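In Praise of the Bare Table

My town library in Bickerstaff spent part of last winter deciding what to do with its reading room. The room has five long tables. By December there was a plan to replace them with what the plan called "activity zones," and 2,359 of us signed something asking that the tables be left alone. I don't usually sign things. I signed this one twice, once by mistake.

The case against the tables was made by Darren Heywood, who is a decent man and owns a great many lanyards. A table, he told the evening meeting, doesn't offer the visitor anything. It has no screen, no prompt and no suggested next step. I wrote this down because I thought it was the nicest thing anyone had said about furniture in years.

I have been offered things all day. My phone offers me a summary of a message eleven words long. The gas pump offers me the news. The dentist in Hullholm has a ceiling with a program on it, so that I can learn about otters while he works. By four in the afternoon I would pay good money for a surface with no opinion about what I should do next.

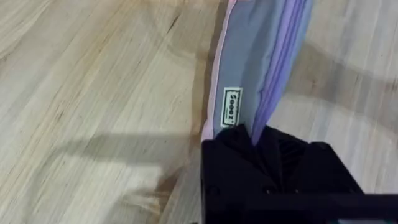 Wood grain, with a shadow lying across it.

Carol Whiteley, who spoke after Darren, had gone to the trouble of sitting in the room for a week and asking people what they were up to. One man was doing his taxes. Two girls were drawing a horse and arguing over its knees. A woman said she was waiting for her sister and had been for an hour, and that it was the best hour she'd had since summer. None of this would have fit in a zone. I'm not sure which zone you would send the sister to.

Darren's reply was that Ilcombe had put in zones and visits had gone up to 3,562. I believe him. Visits to my kitchen would go up too if I installed a slide.

The vote was put off, which in Bickerstaff counts as a decision. The tables are still there, and so is the sign taped to one of them announcing that they are leaving. I did my taxes on it.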